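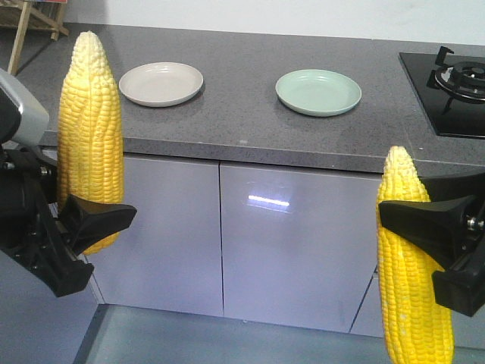
Two ears of yellow corn by the kitchen counter.

Sweet Corn in Fleten: What Our Town Eats and Where It Comes From
Student project report, Food and Community class, 17 June 2018

When our group first sat down in January to pick a topic, we went back and forth for ages (school lunches, bread, even honey), and then one of us mentioned that her grandmother still drives all the way to Planthorpe every summer for corn. That got everybody talking about their own families, and we had our subject before the bell rang!

We wanted to find out how people in Fleten buy sweet corn, how they cook it, and whether it matters to them where it was grown. We handed out 50 surveys at the library and the Zunbridge market, and people were so kind about filling them in, even the ones with their arms full of groceries.
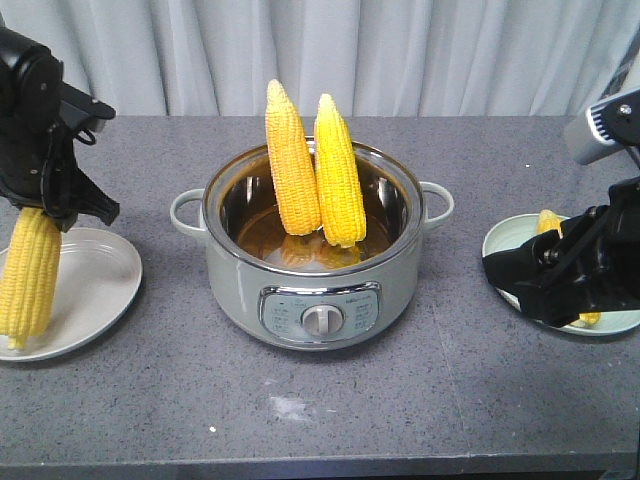 Boiling was the favorite by a wide margin, with grilling next and the microwave well behind. Older people tended to boil theirs for longer, and several wrote us little notes in the margins about butter, salt and the right size of pot. One person answered the cooking question with a whole recipe for chowder, which we have copied into the back of our folder.

We also spent a lovely morning at Whitlock Farm, where the corn field measures 668 feet along the road. They plant in stages, 14 days apart, so that the ears don't all ripen at the same time. We learned that each strand of silk leads to one kernel, and that a dry, windy spell at the wrong moment can leave gaps in the rows.
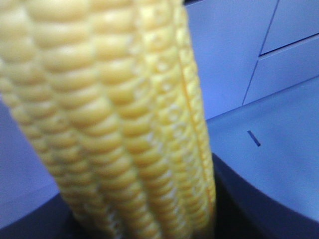

The farm used to sell mostly to a cannery, but that ended in 2000, and now nearly everything goes to the market and the roadside stand. We had hoped to compare prices with the supermarket too, but we ran out of time, and the ears there were sold in packs, so it was hard to make it fair.

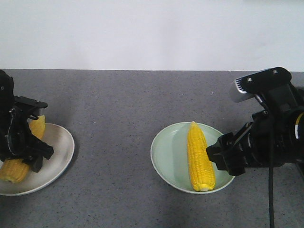 Husked corn on a white plate.

Most of the people we asked said they would pay a little more for local corn if it was picked that same day. If we did this again, we would ask in August, when the stands are open and everyone has an opinion.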